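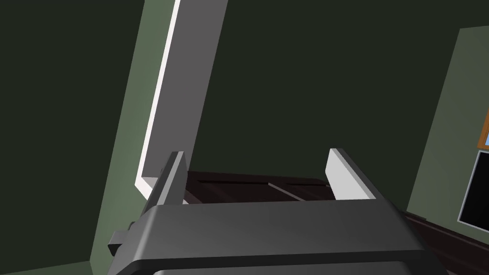

The gripper's view in one of our simulated rooms, open fingers over dark wood.

Fukari opens its practice sessions to the public this January

Hello from all of us at Fukari! I'm Tirta Goh, I look after the sessions where people teach our learning system by doing things themselves, and I've got some news I've been itching to share. From January we're letting anyone with a decent internet connection steer our simulated gripper and add to the collection we call Rarnava.

We've got 892 examples so far, all made by a team of five of us (plus my brother, who came for lunch and stayed till teatime). Each example is one person guiding the gripper through one small job in a made-up room, start to finish, while the software saves every move. The learning system, Gerard, then studies the lot and has a go on its own.
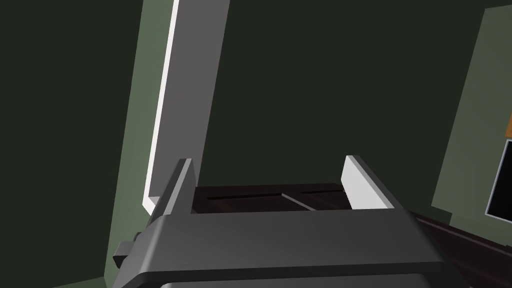

Fukari News, Issue 12

I get asked a lot why we don't just program the moves in. Well, we tried! It was fine until we shifted the furniture a bit, and then poor Gerard hadn't a clue. People are lovely and messy in how they do things. I come in slowly from above, my colleagues swoop in from the side, and Gerard needs to see all of it. We keep the wobbly goes too, so long as the job gets finished.

What we're really short of is variety in how people line up before they touch anything.

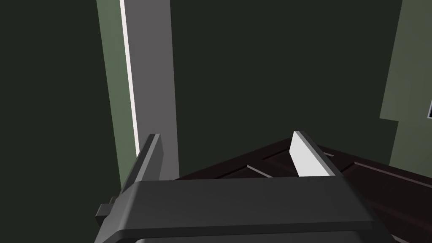
That bit of hovering and fussing is where most of the skill sits, and eight people who've never met will do it eight different ways. So please don't worry if you've never steered anything like this before. New hands are just what we're after, and I'll be online every evening from 8 to help you get going.

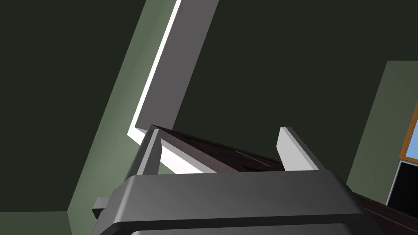
Fingers wide apart, with the tall grey panel and green walls beyond.

A session lasts as long as you fancy. You'll get a short warm-up first, then a list of jobs to pick from, and you can throw away any go you're not happy with. Our friends at Mbeki are running the sign-up page and will send you a link once you've put your name down.

Schools and clubs are very welcome, and reporters who'd like a turn at the controls can ask for me by name at the Fukari press desk.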